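FOR IMMEDIATE RELEASE
27 December 2023

Plekineck Opens Laundry Handling Demonstrations to Outside Labs

First release covers 2000 hand-guided recordings made in ordinary bedrooms

Plekineck, which builds hand-held tools for teaching household tasks to robots, today released Floren, a collection of demonstrations in which people handle clothing on beds, sofas and tables. Each demonstration was performed by a person working a pair of grippers by hand, with no robot in the room. Labs and companies can request access starting today.

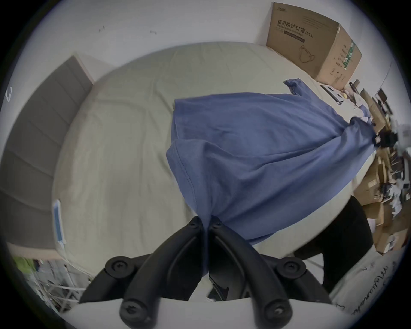 Sillano James
Head of Data Programs, Plekineck

Floren contains 2000 demonstrations. Of these, 987 were made on beds and the rest on other household surfaces. All of them involve soft items such as shirts, towels and pillowcases. Recording began in May and was carried out in homes that were in normal use.

Soft goods were chosen because customers kept asking for them. A robot arm that can place a cup on a shelf may still fail with a T-shirt, which changes shape each time it is touched. Writing rules for every fold and corner takes a long time. Showing the task by hand is faster, and the person doing it can correct a bad grasp right away and keep going.

The hand-held grippers have two fingers each. The operator squeezes to close them and relaxes to open them. Jaw opening and the position of the tool are recorded along with video, so that a robot fitted with matching fingers can be trained on the same motions. 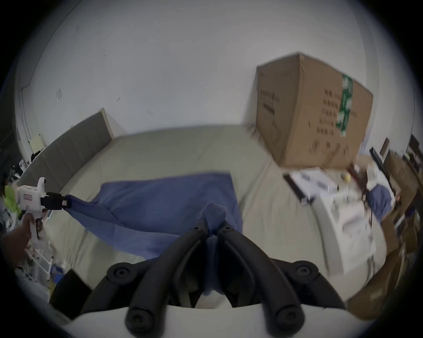
Two-handed work makes up most of the release. Earlier Plekineck collections used one gripper, which was enough for picking up and moving small items but left out much of what people do with cloth. With two, an operator can pinch a fold in the middle of a blue cloth while the other tool pulls a corner out taut to the side. Of the demonstrations in Floren, 1765 use both grippers from start to finish.

Operators were given a goal for each recording, such as "lay the shirt flat" or "fold in half, then in half again." They were not told which corner to start with. Two people will often fold the same shirt in different ways, and the collection keeps both. Recordings in which an operator dropped the item and picked it up again were also kept, and are marked so that users can leave them out if they wish.

Each session was recorded from cameras on the grippers and from a camera at head height. The gripper views are wide and close to the fabric. The head view takes in more of the work surface and helps relate one hand to the other. 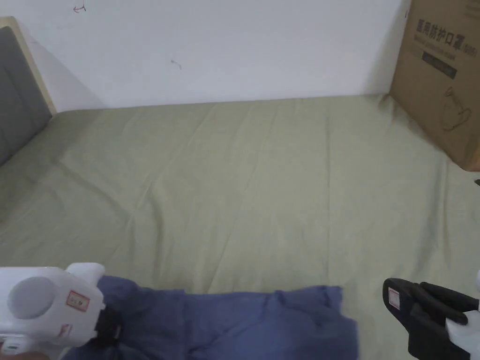 All views are matched in time before release. Users can load a single view or the full set, and a short script is included for playing them side by side. Written labels mark when each gripper closes, when it opens and when the item is set down. Labels were checked by a second reader for 779 of the demonstrations. Checking of the remainder will continue, and corrected files will be posted as they are ready.
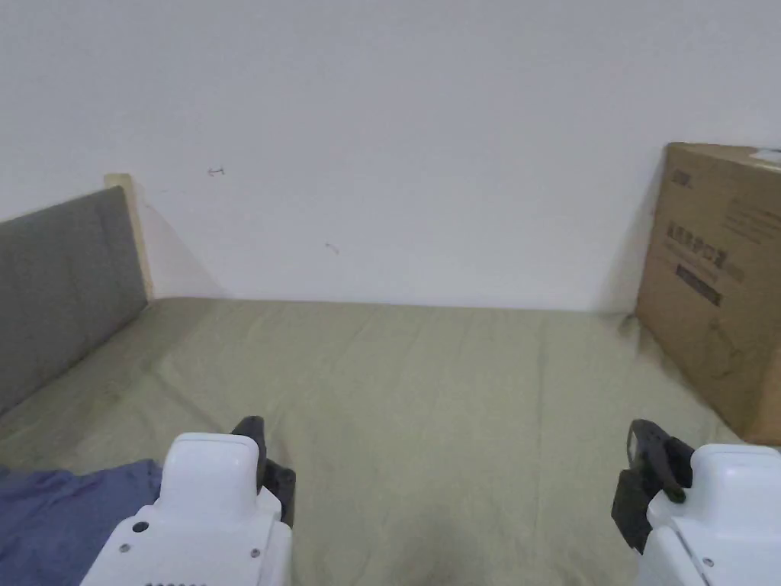 Rooms were left largely as they were found. Plekineck asked operators to clear enough space to work and to leave other belongings in place, so that trained systems would see the kind of surroundings they would meet in a home. On one bed, that meant a tall cardboard box standing on the sheet against the wall, with the gray headboard at the other side and open sheet between the two grippers. Creases in the bedding were left alone as well.

Access to Floren is free for schools and nonprofit labs. Companies may license it by the year. Requests should be sent through the data page on the Plekineck website and should include a short description of the planned use. Gripper drawings and a parts list are provided with each approved request.

About Plekineck
Plekineck makes hand-held grippers, recording software and training data for robots that work in homes. The company also offers operator training and collects demonstrations to order.

Media requests: use the press form on the Plekineck website.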